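Intro to Household Economics
Unit 2: Sunk Costs

A sunk cost is money you have spent and can't get back. It should have no say in what you do next. It will, of course, do most of the talking.

Take the Wurkby gym. You paid 45 dollars for the month, went 2 times, and hated both. Going again refunds nothing and costs you an evening. 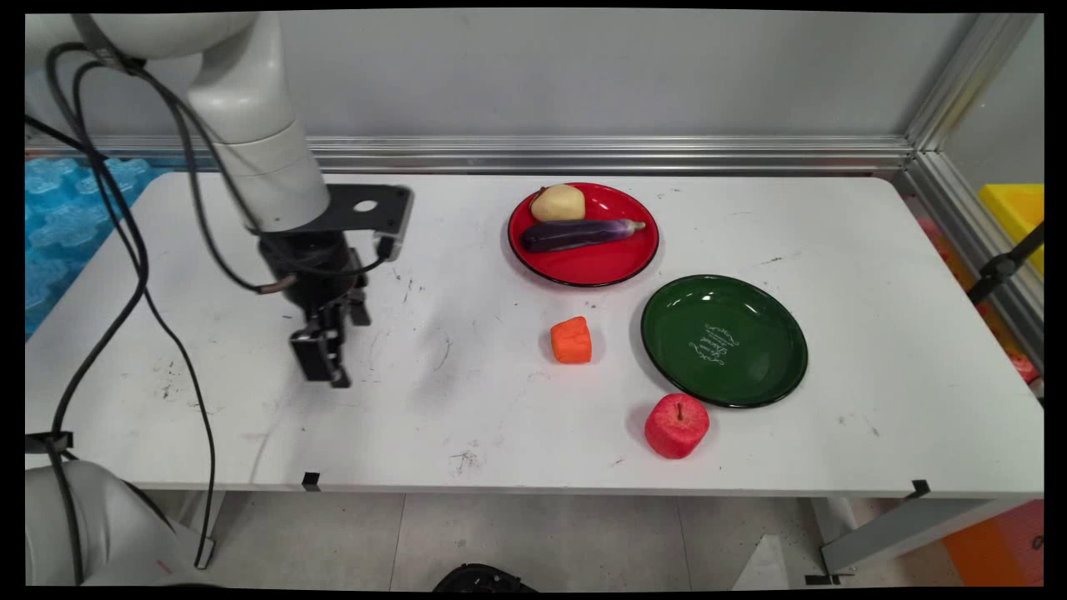 The same goes for repairs. A car that ate 1000 dollars last August has no duty to repay you.

For next class: read the Evard handout and bring one sunk cost of your own. Marriages are excluded.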